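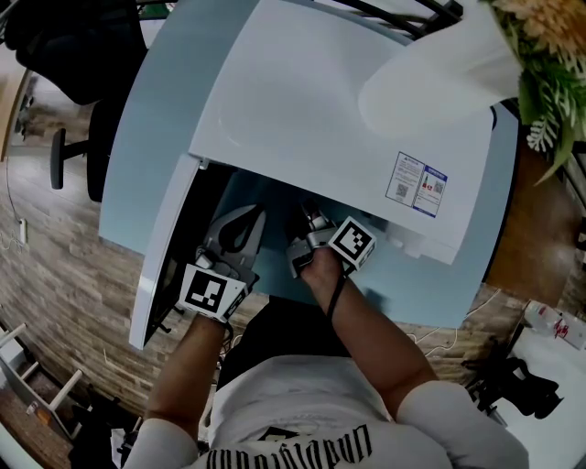
Two hand-held grippers at the open door of a white cabinet.

Kunier gripper pair, reviewed
Jan 19, 2023

Can machines do chores yet? With the Kunier pair, a person still does the reaching. Doors are a fair test, and after 7 sessions I found the grip good and the wrists tiring. Small handles are slow work. I would not expect a robot trained this way to tidy a kitchen by June.

The light gray housing has a V-shaped cutout in the middle, and I liked having it there.

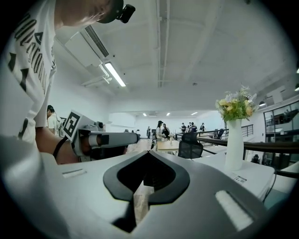

Verdict

Good for teaching, too early for housework. $708 for the pair.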